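Palette Clear-Out: Your Questions Answered

Every January we put out the call for people to go through their makeup drawers, and every January the same wonderful questions land in our inbox. We've gathered them up on one page. If yours isn't here, send it through the contact form and we'll add it!

When should I sort my eyeshadows?

Any time you like, but January is when most of us at the Ondthorpe swap table do ours. Last time the group brought in 84 palettes, and 70 of them found a new drawer to live in. We were thrilled.

How long does powder eyeshadow keep?

Look for the little open-jar symbol on the packaging, which gives a number of months after opening. Powders generally outlast creams. If a shade smells odd, has changed colour or has grown a hard shiny skin, have a closer look. A skin on its own is often just oil from the brush, and a bit of sticky tape pressed on and lifted will usually take it off. A bad smell means the bin.

Can I clean a palette before passing it on?

Please do! Wipe the case with a barely damp cloth, inside the lid as well, and get into the hinge with a cotton bud. Mist the pans lightly with 70 per cent isopropyl alcohol, then leave the lid open until everything is fully dry. Go easy with alcohol on clear plastic -- some cases turn cloudy, so try a corner first.

Flat or standing up?

Flat for anything with pressed powder in it, if you've got the room. Ours go in shallow trays from Wamari, one layer deep. Standing them up like books saves heaps of space and is fine in a drawer that doesn't get slammed.
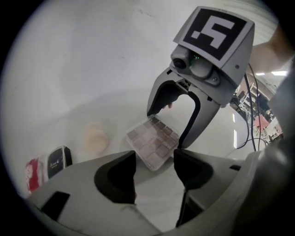 Photo: Nastetti

Are clear cases worth it?

We love them! With a see-through lid you can spot the dusty pinks, mauves and plummy browns without opening a thing, and that makes it very easy to notice you own the same rose four times over. Keep them out of the sun, though.

One of my shadows has shattered. Is it done for?

Not at all. Crush it to a fine powder, add a few drops of alcohol, press it back into the pan with a scrap of cotton over a coin, and leave it overnight with the lid up. It may be a touch firmer afterwards.

Do you take empty cases?

Yes, clean ones. The Amato craft room uses them for beads and watercolours, and they've had over 1,000 from us so far.

Page last updated June 1, 2020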